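30/08/2020

I went to the open day at Seltcombe because my neighbour had a spare ticket, and because I am interested in everything which has to do with rubbish and tidying. It sounds strange as a hobby, I know. In my building in Etunton I am the one who looks after the recycling room, so I wanted to see how other people think about this work.

The bus from Etunton took longer than the timetable promised and I missed the welcome talk. At the front desk they gave me a paper badge with the number 271 and a map which was printed in very light grey. I must say the map was not much help. The building has two floors and the stairs are at the opposite end from where you expect them. In the end I followed a family with a pram, and they knew the way to the lift.

On the ground floor there was the Musley stand, with household bins in many sizes. I spent a good while there. They had a bench where you could try the lids with your elbow, as if your hands were full, and I found that the cheapest one closed the best. Next to it was a tea table, two dollars for a cup and a biscuit, and the biscuit was fresh. Children could make paper from old newspaper in a tub, but the queue was long and I am not so patient.

What I had really come for was upstairs, in the lab where the theme was tidying a table. I liked very much that they chose such an ordinary thing. There was a light wooden tabletop, an orange plastic basket and crumpled paper lying here and there, as you would find after a lunch with colleagues. Some of it had green printing, and one wrapper stood in front of the basket with its corner folded up like a little roof.

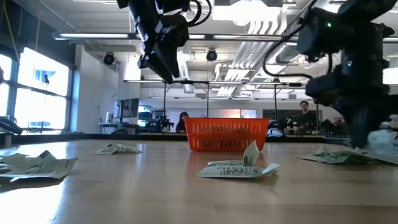

I have often noticed in our recycling room that crumpled paper is more difficult than people think. A bottle or a tin has one shape, and your hand knows already what to do. Paper is different each time. A flat sheet with folds in it lies close to the table and you must find an edge before you can pick it up, while a small wad you can simply take. At home I do it without thinking, with my whole palm, and I sweep two or three pieces together. Since the visit I catch myself watching my own fingers when I clear the kitchen table, and my husband has already made a remark.

The basket was also a good choice in my opinion. It has small rectangular openings in the sides, so it is light and you can see in an instant if there is something inside. We used closed cardboard boxes in our building for years and everybody put the wrong things in them. I wrote in my notebook "open basket!!" and underlined it.

After the lab I went to the Yao room, where 16 chairs were put out for a short talk on sorting at home. All were taken, so I stood by the door. The speaker was quick and I did not catch everything, but I took home one piece of advice: put the paper basket nearer to the table than the general bin - people use what is closest. I moved ours the same evening.

Some practical matters for those who want to go. The next open day is in September and you should reserve. Entry closes at 3 pm, which I found early. There is a cloakroom, but it is small and in the morning it was already full, so leave the big coat at home. The washrooms upstairs are cleaner than those downstairs. If you come by bus, get off at the stop after the roundabout and walk back a little, as the path from the earlier stop has no footpath lighting and was quite muddy when I returned.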